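April, just gone six in the morning

Can't sleep, too excited, so I'm writing this at the kitchen counter with the first tea of the day. The hampers went out! All 45 of them! I really did think we'd be a dozen short when the ribbon ran out yesterday afternoon, but Hanna drove over to Kubiak and came back with every roll of the dark green they had, and it looks so much better than the pink ever did.

I still can't get over how many people want to send a present to someone they love for no reason at all. We planned for birthdays and anniversaries, and half the cards I wrote out this week said things like "because it's raining" or "for getting through the exam". One man ordered for his wife of 41 years and asked for plum jam, a candle and nothing else, and then rang back to add a second jar. I wrote his card twice to get the handwriting right.

Clarnine are sending the honey biscuits again next month, the ones with the cracked tops, and Zuzanna has talked them into a smaller tin that sits flat in the box. Such a good change. The old tin rolled about and I had to pack paper round it every single time.

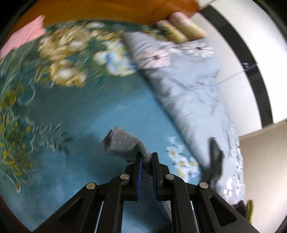

The Cosy Box is what I want to get down while it's fresh in my head, as it's the one I'm happiest with. Dariusz thought people would find it dull next to the chocolates, and I see his point, but think of someone you miss opening a parcel on a cold evening! Cocoa, a paperback, a bar of the almond soap, and then socks. I want them in heather grey with a fine rib, knitted, the sort that goes with everything and that a dad or a girlfriend or a granny would all pull on straight away. Grażyna says red sells better for couples. Perhaps it does, at Valentine's, but for the rest of the year I'm sticking with grey and putting the colour in the ribbon and the card.

Price is the hard bit. With the book it comes out higher than I'd like, and without the book it feels thin. I might try a version with two sorts of cocoa and a little notebook from Turness, who do lovely cloth covers (the mustard one, oh, I'd buy it for myself).

Žydrūnas has promised to look at the order page tonight, where the message box chops people off after 90 letters. You can't tell someone you love them properly in 90 letters, not if you're me anyway.

Still to do: ring Turness, answer the lady who wants lilac tissue, order more of the square boxes, find the good scissors. Kettle's on again. Hanna will be here at eight.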